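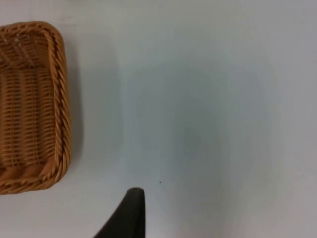
Figure 1. The basket at the sorting table, seen from the wrist camera.

Home | Projects | Field Reports | Archive | Contact

Open Day at the Jaunzems Workshop: A Visit Report
By Eglė Sepp
7 Jan 2022

For our automation course, each pair of students had to visit a working robot site and write up what they saw. My partner, Valdis Rebane, and I were lucky enough to get into the open day at the Jaunzems workshop, where a small team is teaching a robot arm to tidy up tabletops. I had only ever seen big factory arms in videos, the kind that stand behind a yellow fence, so I was a little surprised (and, I admit, very pleased) to be allowed to stand right beside the table and ask as many questions as I liked.

Our host was Mal-soon Seo, who runs the tabletop project, which everybody there calls Katach. She met us at the door with tea, walked us past the machine shop, and gave us a short talk before the demonstration started. The task sounds easy enough. The arm has to pick up small household things from a table and place them in a basket. A person does this without thinking, but the arm has to find the basket, find the object, choose a way to hold it, and then get over the rim without bumping it.

What I liked best was the screen next to the table, where you could follow along with the small camera on the arm's wrist. I took the picture for this report from there. The view is straight down, and it changes the way you think about the whole job. The woven basket is at the left with only its right side showing, and the tip of one black gripper finger comes up from the bottom. Valdis noticed the tiny dark speck on the tabletop before I did and asked whether the robot would try to pick it up. Mal-soon laughed and said it was a fair question, and that their software, Trurner, throws out anything below a certain size. He wrote that down twice in his notebook, so I think he was happy with the answer.

We also talked for a good while about shadows. There is a soft one along the side of the basket and a wide, blurry one across the middle of the table, and to a person they are hardly worth mentioning. Mal-soon told us that an early version of the program had taken shadows for objects and closed the gripper on nothing at all. They fixed most of this by recording more practice runs under different lamps. The collection stood at 1,461 runs when we visited, and they hope to reach 3,920 before they train the next version in February.

After the talk we each got a turn at guiding the arm by hand controls. I found it hard! The depth is the tricky part, because from above you can't easily judge how far the finger is from the table. I came in too high, then too low, and my first block landed outside the basket. Valdis did better, though he plays a lot of video games and I told him so. Ojārs Adomaitis, the technician who looks after the arm, stood by with the stop button and was very patient with both of us. He said that visitors' turns are saved too, mistakes included, and that 443 of the recorded runs came from open days like ours.

Before we left I asked why they had chosen a wicker basket over a plain plastic bin. Ojārs said they had used a bin at first, but the braided rim and the close weave give the camera a busier pattern to deal with, and homes are full of busy patterns. He would like to add a second basket with a different shape once the arm is steady with this one.

For our own course project, Valdis and I have decided to borrow two ideas from the visit. We will change the lighting between test runs, and we will keep our failed attempts in the records where before we would have deleted them. We still have to work out how to mount a camera on our little classroom arm, which has hardly any room at the wrist, and Valdis is drawing up a bracket for it now.

Our warm thanks to Mal-soon Seo and Ojārs Adomaitis for their time and the tea, and to our teacher, Aušra Sakalauskas, for arranging the visit and for reading two drafts of this report.

Contact the Prarnia student projects page | © Prarnia Student Reports | Back to top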